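Treat bags: 682 filled, packing carries on to the end of March

2018-03-23

The treat bag appeal has passed the halfway mark. 682 white paper bags are done as of last night, out of 1,303 asked for. That is more than this time last year and the hall at Diltbridge is starting to feel the squeeze.

Quick update then, as people keep asking at the door.

Sweets first. Plenty of them. The Fox's have come in well -- Mint Blossom, the fruity ones, the green and yellow ones -- and the total for sweet packets of every kind now stands at 1,319. Enough for one in each bag with a few over for the late requests. Anyone still meaning to donate, please think about tea, soap or socks instead. We are short of all three.

Bags are the paper ones with the twisted handles, same as before. Stand them open on the floor, sweets go in first, flat on the bottom. Everything else on top. Last year some were done the other way round and the handles tore on the way to Flevell.

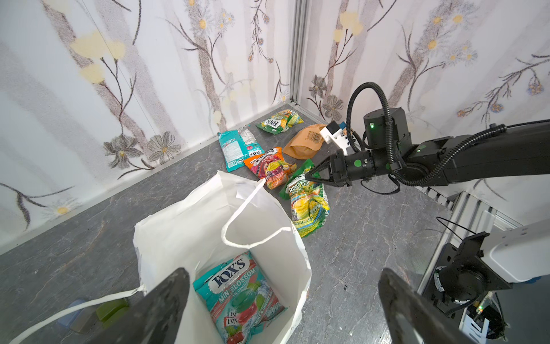 Diltbridge Community Pantry -- Packing Team

Mint Blossom has been the popular one so far. Mint and cherry, for those who haven't tried it. The fruity packets are a close second. We've been asked whether people can choose. Sorry, no, not with 1,303 to get through, but if someone on your round can't have mint then put a note on the request sheet and we will do our best to swap it before the bags go out.

Other points from this week:

Requests have closed for Flevell and the Ackermann Road flats. Hurkeo is open until the end of the month. Forms in the usual tray by the hatch.

Please do not pack anything already opened, even if it has been clipped shut. We had a few of these and they had to come out again, which meant going back through a whole row of finished bags.

Check the back of every packet. Date first, then the ingredients. Some of the print is tiny and the corner is not the brightest spot so take it over to the window if you need to. Anything past its date goes in the tub under the table. Not the bin, we have to write them down.

Packets without an English label go to one side until someone has been through them. There were only a handful last time and most turned out fine, but better to ask then guess.

The small corner with the flowery wallpaper is for sweets only this year. Tins and jars stay by the main door as they are too heavy to be carried across the hall and back. Coats on the hooks please, they were all over the packing space at the last session and someone went home in the wrong one.

Floor gets swept before we start and again at the end. If you are first in, the broom is behind the kitchen door.

Sorting the last of the sweets comes next. Loose packets are to be picked up one at a time and looked at front and back before they go near a bag. It's slow, yes. It also saves us unpacking, which is slower.

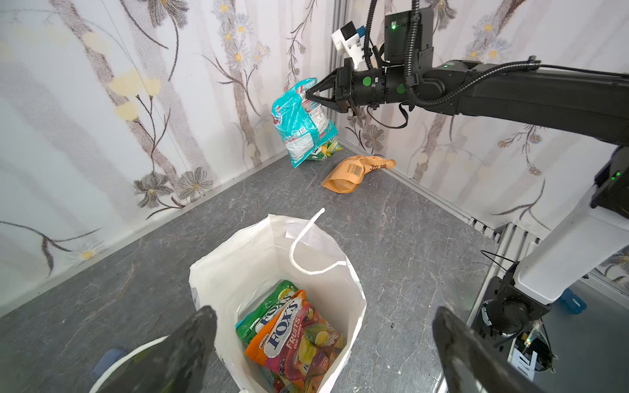

Dates and deliveries

Next packing session is in the main hall as normal, doors at ten, finish by one. Tea and toast in the kitchen from half nine. The aim is another 50 bags at least, more if enough of you turn up. Two more sessions after that and we should be there.

First delivery goes to Flevell once the van is back from its service. Ackermann Road the day after. Hurkeo last, as the request list there is still growing.

Drivers -- we need two more for the Hurkeo run. It is a longish trip and the lane past the mill floods, so allow extra time if there has been rain. Fuel money is paid, bring your reciept to the hatch.

Bags must travel upright. Use the crates, not the back seat. Handles tucked in so they don't catch.

Parking at the hall is tight while the drain work goes on. Use the school side after four, or the verge by the bus stop if you are only dropping off. Please leave the gate clear.

Spare paper bags are in the tall cupboard, left hand door. If you open the last bundle, say so on the whiteboard. We have enough for this year but only if the creased ones get used as well. A bit of crumpling round the top does no harm.

Drop-off for tea, soap and socks is at the hatch any morning before noon. If it's shut, ring the bell and wait, it can take a minute or two for someone to get there from the kitchen.

Request forms for Hurkeo can be handed in at the hall or put through the letterbox. Write clearly, house number as well as the name please. Three came in this week with no address on at all.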